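Skultolum Town Talk > Local Government > Call-in night on the county budget

bratu_mom
Posted 26th November

Who else is listening in tonight?? The first Hirnthorpe call-in town hall starts at 7 and you can do the whole thing from your kitchen. No driving out to the county building, no hunting for parking. Dial in, press 2 if you want to ask a question, and wait your turn. I've wanted this for years and I'm so excited I already put the number on my fridge!

GrudowGary
I'll be on. Not sold on it, though. When you stand up in a room they have to look at you. On the phone they can thank you for your call and move along.

32nd_street_sue
Gary, I hear you, but I work evenings and I have never once made it to a meeting in person. Tonight I can listen on my break with one earbud in! That counts for something. My question is the Bratu Road bus. They cut it in July and my neighbor has been paying for rides ever since. 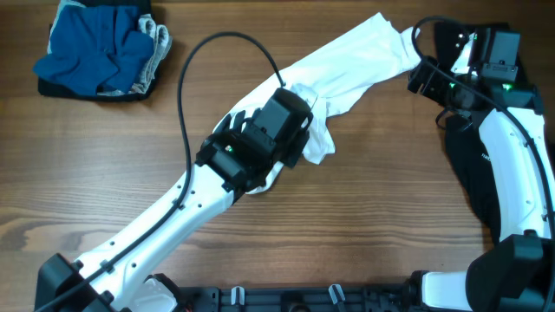 Aurel Rusu

Okay, I read the entire budget packet last weekend and I had a great time (I know, I know). Go to item 45 if you care about the bus. The money for the Bratu Road route is still sitting in there, it just got moved under "service review." So Sue, ask them when the review ends! They can answer that with a date, and it's a lot harder to dodge than "why did you cut it."

Also, anybody can send written comments. Put your name and street on it or it won't go in the record.

32nd_street_sue
Aurel you are a gem. Writing that down right now, word for word.

GrudowGary
Fine, good find. I still say the questions get screened. Who picks which callers go on?

bratu_mom
The notice says they go in the order people press the button. I'd love for them to say it out loud at the start, too. Maybe make that your question, Gary!

porchlight
Has anyone brought up the petition? It had 3217 signatures when they turned it in, and I haven't heard a peep from the commissioners since. Phone night is nice and all, but we already told them what we want.

Aurel Rusu
Do both! The petition is on the agenda for the next regular meeting, and if a bunch of us mention it tonight they'll walk in knowing people are paying attention. I really think this is the most interest I've seen in a county budget since I moved to Skultolum, and I love it.

porchlight
Ok you talked me into calling. Not into being cheerful about it.

GrudowGary
Same. Dialing in at 6:55.

bratu_mom
See you all on the line! I'll post my notes in this thread once the kids are in bed.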